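Home | Archive | Lists | Search | Log in

This site uses cookies to remember your settings. OK

Rumden Residents list
Re: Compost pickup trial
Thursday, April 18, 2024

> The Zilanel trial had 147 households signed up and most
> were happy with it. Cost is $175 a year per house, starting
> in July. I can't see why anyone would vote against it.

Happy with what, exactly? Signing up was free. I'd like to know how many of the 147 put a bin out more than once, and the summary doesn't say. It runs to 20 pages and the survey questions aren't in it either.

At $175 a year I'd also want to know where the stuff goes. The flyer says "a local partner". If that's the yard out past Clolex, the neighbours there have been complaining about the smell since last summer.

My backyard heap costs me nothing and takes 7 minutes a week, including the swearing. I'm not against pickup. I'll vote no until somebody posts the real numbers.

Does anyone have the colour-coded sorting chart from the first meeting? Mine has gone missing.

Last updated: 2 days ago

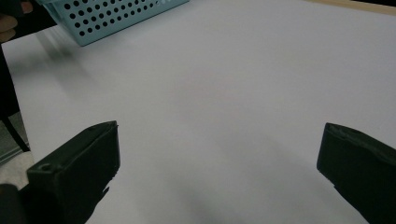
Blue plastic basket, white tabletop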